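Tiseldale Clothing Swap – planning meeting
Minutes, June 29, 2025
Held at Mirela's, upstairs

Present: Mirela Dantas (chair), Anderson Seixas (minutes), Arruda table, two from Domum. Apologies from the Trullov people, stuck in traffic, then gave up.

Started late. Last minutes taken as read. One correction – the December swap was in the small hall, not the big one. Fixed.

1. Where we are

168 pieces in so far. Target is still 400. Mirela not worried, Anderson a bit worried. Coats and jackets coming in well, kids stuff slow. No more neckties please, we have plenty left over from December and they can go out again as they are.

Domum lending rails again, same deal as last time: we pick up, we bring back, we pay for anything bent. Pickup is the morning before. Anderson has the van.

2. Denim

Long one. Took up most of the meeting.

Question was whether faded and worn denim goes on the main rail or in the mending pile. At the last swap it was done by whoever was at the door and people complained, fair enough. Good jackets ended up in a box under the table and a pair of jeans with a broken zipper went out on a hanger.

Looked at the light blue jacket on the bed to have something real to argue over. Laid out flat on the pink sheet, front up, so the wear shows.

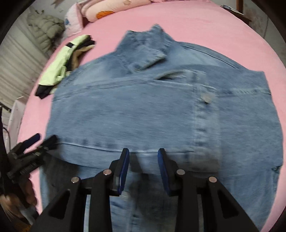 Item 2 – denim jacket, front up. Frayed spot or small tear near the right sleeve.

Points made:
- Fading is not damage. Agreed by all. Faded seams, pale waistband, all fine, some people come looking for it.
- Fraying is the problem. Arruda table says anything that will get worse in the wash should be mended first. Mirela says a small spot on a sleeve is nothing, put it out with a tag.
- Domum side asked who writes the tags. No answer. See item 4.
- Metal buttons: check every one. Tug it. Loose ones get tightened or replaced before the piece goes out, we have the tin.
- Collars to be folded properly. Anderson has strong feelings about collars, noted at his request.

Agreed: denim goes on the main rail unless there is a hole you can put a finger thru. Small frays get a tag saying so. Anything bigger, mending pile. Mirela to write this up on one card and tape it to the intake table.

The jacket itself: main rail, with tag. Arruda table still would rather mend it. Minuted.

3. Folding

Last time everything was folded diferently and the tables looked a mess by noon. We want one way for jackets and one way for everything else, and that's it.

Mirela's way for jackets – flat on its back, front up, button it if it will button. Smooth the body from the collar down. Sleeves in across the front, then hem up to the chest. Do not fold on the collar. Stack with the collars all at the same end.

Arruda table folds from the side in, says it stacks higher. Tried to settle it by talking, didn't work. Vote taken: Mirela's way, by one.

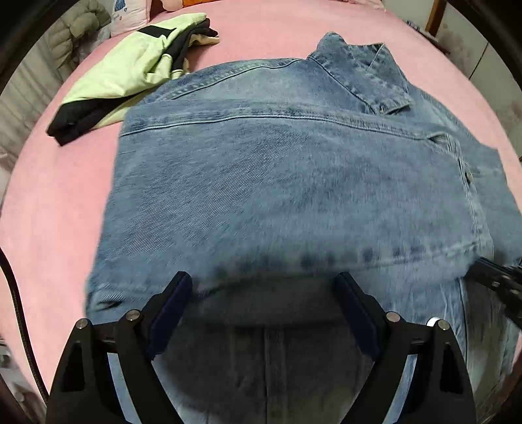

Heavy denim doesn't want to stay folded whichever way you do it, the hem band springs back. Suggestion from Domum that heavy jackets get hung and only light ones folded. Everybody liked this, should have started there. Agreed. Depends on rails – if we run short, the heaviest get hung first and the rest go on the end table, no more than 4 to a stack.

Shirts: as before. Sweaters: folded, never hung. Pants: in half lengthwise then in three.

4. Tags

String tags, not pins. Pins left marks last time and one person got stuck. Size, and anything wrong with it. No prices obviously, it's a swap, but two people did ask in December so we need a sign at the door too.

Anderson to buy string. Arruda table to write tags as pieces come in, on condition that someone else does the cutting.

5. Intake

Doors for drop off open at 9. Not before. Things left on the step overnight got rained on last time and we had to wash the lot.

Everything clean when it comes in. If it isn't it goes home with the person who brought it, politely. Mirela will do politely.

Limit per person stays as it was. Short talk about raising it, dropped.

6. Leftovers

Trullov usually takes these but not here to confirm. Mirela to call. If no, Domum has a shelf we can use for two weeks.

Actions
Mirela – intake card, call Trullov, door sign
Anderson – van, rails, string, these minutes
Arruda table – tags, button tin, bring the good scissors
Domum – confirm number of rails, say if the shelf is still free

AOB
Can we have a mirror this time. Yes if someone brings one. Nobody offered, carried over.

Next meeting same place, Mirela will send the date round.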